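Detow Equipment Notes
11 Sep 2019

1/ We bought a used telehandler this summer and a few people asked how it went, so I'm putting it in one thread. It's a mid-size machine, 2672 hours on the meter when it arrived. It replaced a rough-terrain forklift that we were paying too much to keep running.

2/ We looked at three machines. Two were at Kos, the dealer off the highway, and one was coming out of the rental fleet at Delby. We took the Delby one. It had more hours than either of the others, but the service records were complete and the Kos machines had gaps of a year or more.

3/ Rental machines get a bad name. Some of it is fair. They get dropped off curbs and run by people who met them that morning. They also get greased on a schedule, and the yard writes it down.

4/ What we checked first was the boom. Extend it all the way, lower it to level, and look at the wear pads. Ours had plenty left on the bottom and were thin on one side at the top. Delby put in new side pads before we paid. If they won't let you extend the boom, go home.

5/ Second was the carriage and forks. Measure the heel of the fork against the shank. A fork that has lost 10 percent of its thickness at the heel is done. One of the Kos machines had a fork past that, and it was still priced as "forks good."

6/ Third was the pins. Have someone rock the carriage while you watch the pivot. You are looking for movement before the load moves. A little is normal at these hours.

7/ Tires: ours are foam filled. That adds weight and a rougher ride, and it means no flats on demolition ground. If you swap to air tires, check the load chart for your machine. The chart assumes the tires it came with.

8/ Speaking of the chart, it was missing from the cab. We would not run it until we had the right one for that model and serial number. It took nine days to arrive. The machine sat in the yard, and yes, that was annoying.

9/ First job was at the Petetti site, setting roof trusses and moving block. 34 pallets on the first day, all under 12 feet. No trouble. The operator's only complaint was the seat, and we have since changed it.

10/ Second week we had a leak at the tilt cylinder hose. Small drip, found on the morning walkaround. The hose had been rubbing on a bracket where a clamp was gone. New hose and clamp came to $153 with fittings. Check every clamp on a used machine. We had checked the hoses and missed that.

11/ Somebody asked about boom chains. Ours has extend and retract chains inside, and you can only see part of them with the covers off. Delby had a receipt for an adjustment in the spring. We checked the slack ourselves anyway and it was within the book.

12/ As of this week we have put 63 hours on it. Fuel use is a bit lower than the old forklift. The heater works. The backup alarm did not, so that got replaced the first afternoon.

13/ Would we buy from a rental fleet again? Yes, with the same checks and a look at the records first. We would ask for the load chart before signing, and have the seller find it.

14/ Last thing is greasing, which we now do every Monday before the machine leaves the yard. Engine off, boom down, key in your pocket. Wipe the fitting first, pump until clean grease shows, then wipe it again. There are more fittings behind the carriage than you think, so follow the diagram in the manual. Take off anything on your wrist before you reach in. People remember the watch and forget a string bracelet like the red one in the photo at the end of this post, and we count those as jewelry too. Sleeves get buttoned or rolled tight. Next greasing is Monday and I'll post the pad measurements after that.

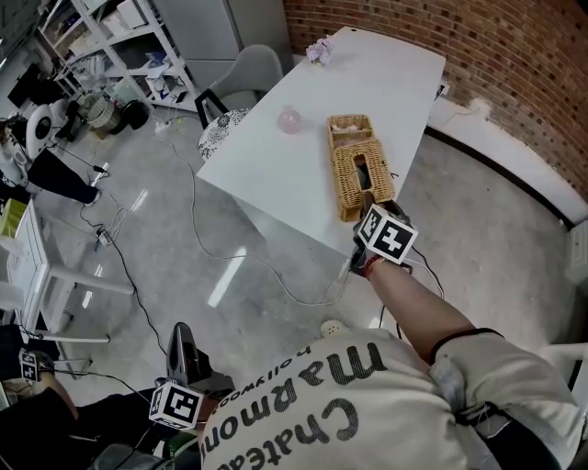 Petetti wants the telehandler back for another two weeks, so the next set of hours will mostly come from block work. I'm making a laminated card for the cab with the daily checks on it, front for the walkaround and back for the boom. The rule about wrists goes at the top, in the same words we use in the shop: no watches, no rings, no bracelets, and that covers a thin red string as much as a metal band. If you want the text of the card, reply here and I'll post it when it's done.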